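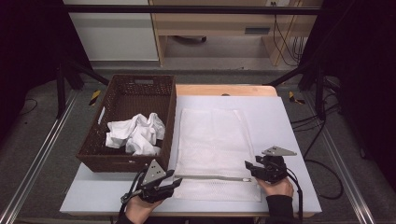 August 2020

Laundry bags again. I've been at the mesh ones most of the morning and I'm getting fond of them, which I didn't expect! Same layout as the Otham sheet: brown basket on the left with the white cloth in it, bag flat on the board to the right, zip at the end nearest me. 27 goes at opening and closing, 13 of them with the cloth put in before closing.

The zip itself is fine. It's the netting that wanders — pull on the tab and the whole bag wants to come along with it, so you have to pin the opposite corner first. I tried smoothing the bag out from the middle (lovely and flat for a second, then it creeps back). Also the strip of mesh below the zip folds under if you're careless, must look at that before each go.
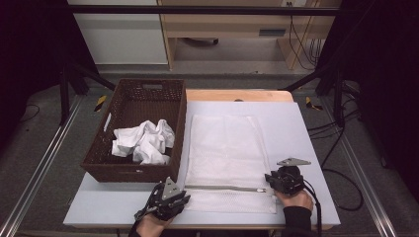
Azlan Pillai reckons I'm pulling too steeply and should keep the tab low, almost along the board. He had the same bother with the Kedeck bags and got up to 72 without a snag once he'd changed his angle. Will try it after lunch.

Still need: second cloth, a bigger bag from Plostlow if they've any left.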